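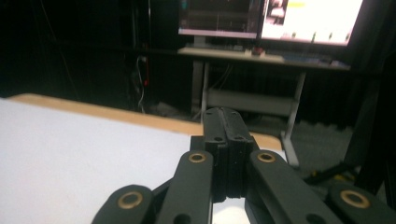
Hand gripper build: frequently asked questions

Last edited 15/10/2025 by Ketsara. Written in bits between jobs so excuse the state of it. If your question isn't in this page, ask on the workshop list, please don't text me.

What is it?

A gripper you hold and squeeze. Trigger at the back, jaws at the front, linkage arms in between. You do the job by hand, the camera on top records it, and later on the arm we're building (slowly) gets to learn from the recordings. We call the gripper Prollach. The arm is called Basano and is mostly in boxes.

Why not just buy one?

Price, mainly. Also we'd have had to wait, and Ieva wanted to draw it herself.

Who designed it?

Ieva Avotiņš did the linkage and the jaws. I did the handle and all the mistakes in the handle. Trigger spring idea came from the Sánchez bike shop, thanks again.

Can I build one at home?

Yes. Kitchen table is fine. You need a printer, a small vice, a drill, hex keys and a free weekend. Members can use the workshop printer, book it first.

What are the black parts made of?

PETG. All the arms, the jaw carrier and the handle shell. We tried PLA for the first set and the arms crept, left it in a warm car over lunch and the jaws wouldn't line up after. Don't bother with PLA.

Print settings?

Four walls, 40% infill, arms flat on the bed. No supports except under the trigger. Matte black hides the layer lines nicely but any colour works.

Which bushings?

Plain brass, push fit, at the main pivots. Not every hole gets one! The smaller holes further down the arms are left bare on purpose, they were for an older spring position and Ieva wants to keep them. If you're holding a bushing and wondering where it goes, check the drawing before you start hammering.

How do I get the bushings in?

Vice, with a bit of scrap wood either side. Squeeze slowly. Go in square or the hole goes oval and you print another arm. Some people use a soldering iron to warm them in. Works, but it's easy to overdo and then the pivot sits crooked and you won't notice until the jaws are on.

A drop of glue?

No.

My jaws don't meet properly. What now?

Most likely the arms. Swap left and right and see if the gap swaps too. If it does, one arm is a bad print. If it doesn't, slacken the pad screws, close the jaws on a strip of card, then tighten again with the card still in. Pads want to be parallel the whole way up and touching lightly. Don't crush them together to hide a gap, the trigger gets horrible.

Gap at the top only?

Pad screws. Top ones first.

It's stiff.

New ones are. Open and close it a couple of hundred times while you watch something. If it's still stiff after that, look for a proud bushing rubbing on the arm next to it. File it down a touch, clean out the dust, try again. Dry lube only, oil gets on the pads and then everything slides out.

It's floppy.

Pivot screws loose, or the holes have worn. Nip up the screws untill the arms just stop rattling. If that makes it stiff, the hole has gone. New arm, sorry.

What goes on the pads?

Anything grippy. I use thin rubber sheet from the Tostamport market, Ieva uses bike inner tube. Both fine. Keep the thickness the same both sides.

How wide does it open?

Wide enough for a mug. Not a dinner plate, people keep asking. If you need wider you need longer arms, and then the tips flex. Ieva has a longer version half drawn.

Where does the camera go?

On the bracket above the handle, looking forward along the jaws. Whatever you do, don't shift it halfway through a batch. The jaws should sit in the same spot in every recording. Put a dab of paint across the bracket and the shell so you can tell at a glance if it's been knocked.

Does the lighting matter?

More than I thought. Light on the table, no lamp pointing into the lens. A white table is easy to clean and small dark things show up well, but white things on white are a pain. Use a cloth or mat for those. Soft or grainy video is usually just too little light, so turn something on before you go changing camera settings.

How many recordings have we got?

1,073 clips at last tidy up. Almost all of them are table jobs: picking up, putting down, stacking, wiping. We could do with more lids.

How long is a clip?

As long as the job. Start with the jaws open, end with the jaws open and the thing let go. Don't talk to someone and wave the gripper about in the middle, the clip goes in the bin.

Can I come and record some?

Please do. Bring your own objects if you like, nothing wet and nothing you'd be sad to drop. One person on the table, one on the computer if there are two of you. On your own is okay as well, just slower.

How do I check my clips after?

Play them back on the desk computer before you go. Look for: jaws visible start to finish, no missing chunk, trigger trace going up and down when the jaws do. Trace flat? The sensor lead has come off again. Push it back in and redo the lot.

About that lead...

Yes I know. Connector is rubbish. Version 2 of the handle has a clip for it. Reprint the left shell only, the right one is unchanged.

Can I use the same jaws on the arm?

That's the plan. Same jaws, same pads, same camera position, so what the arm sees looks like what we recorded. The mount plate is drawn but not tested under load. Ask me again in May.

Is it safe for kids?

Fine with an adult about. It will pinch. Keep fingers and hair out of the linkage, the arms close like scissors near the pivots and it's a nasty little nip. The real arm is a different matter and has it's own rules sheet.

I broke one. Do I have to pay?

No. Put the bits in the tray and write down what you were doing, even if it was silly. Spare arms are in the drawer marked Prollach. If you take the last spare, start a print.

Can I change the design?

Go ahead. Keep the pivot spacing the same if you want your clips to go in with ours. Handle shape, trigger, pads, colours, all up to you. Send Ieva the file if it's better.

Where are the files?

Shared folder, under "gripper", newest at the top. Ignore anything with OLD in the name. The parts list is in there too, with the screw lengths corrected (the M3 x 12 was wrong, should be 16, sorry to everyone who bought a bag).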